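How to Sort Out a Box of Mixed Shape Blocks

Posted 26/12/2019 in Toys and Play

Every January the shape blocks come out of the wrapping paper and go straight to the bottom of a toy box, where they stay until July, when someone treads on one. Most of the guides I've read on this tell you to buy a set of labelled tubs. I have my doubts about labelled tubs. I've tried them twice, and both times the tubs ended up full of socks.

What follows is slower and duller, and it has kept our blocks in usable order for longer than anything else I've done with them. It suits loose blocks in plain colours, the sort with cylinders, stars, cubes and so on. It won't help much with interlocking bricks.

What you need

A flat board, light in colour and with no raised pattern. An old chopping board will do if it's big enough. A damp cloth and a dry one. One bag or box with a lid. You don't need the sorting tray that Wernix sells, whatever the packaging claims about learning through order.

Step 1. Tip out less than you think

Don't empty the whole lot. A couple of handfuls is plenty. I once did all 500 pieces from a Brudodico bumper bag in one go, on the carpet, and was still finding triangles under the radiator weeks later.

Step 2. Wipe them

Damp cloth, then dry cloth. Painted blocks shouldn't be soaked. People online swear by the dishwasher, and I'd like to see what their blocks look like after a year of it. If the colour comes off on the cloth, put that block aside and think about whether you want it in the house.

Step 3. Spread them on the board

Leave gaps. The point is to be able to pick up any block without knocking its neighbour, and to see its top face, which is the part that tells you what it is. A pentagon on its side looks much like a badly made cube.

Step 4. Choose colour or shape, and stick to it

This is where most sorting goes wrong. You start with the reds, then spot two stars and put those together, and now you've got a red star that belongs in both places. Leave the blocks in loose clusters until you've decided.

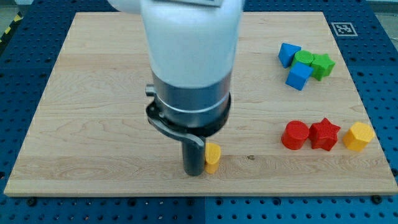 Take the stars on that board, one green and one red. By shape they're a pair. By colour the green one goes with the green cylinder next to it, and the red one stays beside the red cylinder. The yellow pentagons are no trouble either way.

Colour every time, says Yu, because a small child can see red from across the room and couldn't care less what a prism is. I'm not fully convinced. Colour is quicker, I'll give Yu that, but it's no use when you want to know if you've lost a shape, and with cheap sets a lost shape is usually what you're checking for. For children under 3 I'd leave this whole job to an adult anyway, and check the age marking on the box before anyone small gets near the pieces.

My own rule is shape for storing and colour for playing. It means sorting again at the end, which takes a few minutes.

Step 5. Move one block at a time

Pick up by the sides and set it down flat. Sweeping a heap across with your forearm feels efficient and sends the cylinders rolling. Stand cylinders on end as soon as you've moved them. Stars can lie flat. Triangular prisms will settle on whichever side they fancy, and it doesn't matter which.

Step 6. Check for damage

Run a thumb along the edges. Splinters and sharp chips can be sanded if the block is bare wood; if it's painted, I'd throw it out. The Asach repair pens are supposed to cover chips. Mine dried lumpy and the wrong yellow.

Step 7. Put them away

Largest shapes first, then the rest. If you must divide them further, use cloth bags inside the one box. Stop at 9 bags. More than that and you'll never open half of them.

How often?

Whenever the lid won't shut. I've seen monthly schedules recommended and can't imagine who keeps to them. Ours gets done twice a year, and in between the blocks go back in any old order.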